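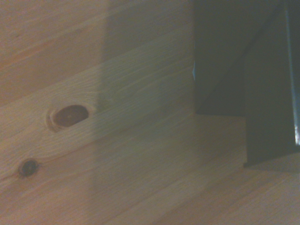
Knot (wood)

By the Clandden Encyclopedia staff
Updated April

A knot is the base of a branch, enclosed by the trunk as the tree grows thicker year after year. Few features of lumber tell us so much about a tree's life! Sawn across, a knot usually shows up as a round or oval spot, and the grain of the trunk sweeps past it on both sides in wonderful curves.

There are 2 main types. A live (or tight) knot forms while the branch is still growing, so its fibers are joined to the wood next to it. A dead knot forms after the branch has died. The trunk simply grows over the stub – bark and all – and the knot may later fall out of the board and leave a hole.

Knots weaken a board most when they sit near an edge under tension. Graders look at their size, type, and position. Foresters can limit them by pruning the lower branches early, and the pine stands at Narkholm are a lovely case: they were pruned to a height of 6 meters and felled at 60 years, with long clear logs to show for it.

Many woodworkers love knots for their looks. The Darska style of paneling uses knotty pine from floor to ceiling, and the effect is splendid. Resin can bleed through paint, so knots are often sealed first.

Related articles
Burl
Grain (wood)
Narkholm Forest
Pine
Turcotte Sawmill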